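Gripper fingers on hand held tool not closing evenly / pads peeling
Asked by Mohsin Dhanial, 10 June 2021
191 views

Building a hand held gripper at home, parallel jaw, trigger in the handle, one servo driving both fingers thru a printed rack and pinion. Camera on top. Printed the fingers in black, soft pads on the inner faces.

Two problems. Left finger gets to the middle before the right one, so light stuff gets shoved sideways before it's gripped. And the pads lift at the front after a day or so. Used the double sided tape that came with the pads. Servo is from Orkano, the cheap one. Already swapped the pinion, no change. Do I need a second servo?? Rather not, handle is heavy enough.

2 answers

Bogdan Mazurek
Get a better servo. The cheap ones are junk.

Zofia Szczepańska
No second servo. Your racks are off by a tooth, did the same thing on mine in May. Pull the cover, push both fingers all the way open against the stops, THEN drop the pinion in. If its still off check the left rail for a blob of filament. Mine had one, 3 passes with a file.

Pads: tape wont hold on printed plastic, too many ridges. Sand the face with 220, wipe with alcohol, contact glue on both sides, wait till tacky, clamp overnight. Don't wrap glue over the tip or it goes stiff. 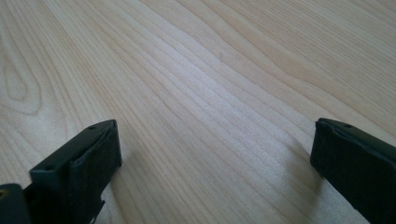 Centering check after you reassemble. Lay a ruler across, tape it down, close slow, see which finger crosses first. I do it over bare table with a pale top so black fingers stand out, and if you have grain lines running thru the gap you can pick one as a rough mark when the ruler's in the other room. Leave the jaws wide to start. Do it with the camera view up on the laptop, not by eye from the side, the angle fools you.

Also keep the servo travel short of the stops, I cut mine at 700 on the low end and it quit buzzing. Your number will be diffrent.

Comment from Mohsin Dhanial: one tooth off, yep. Glue is drying now. thanks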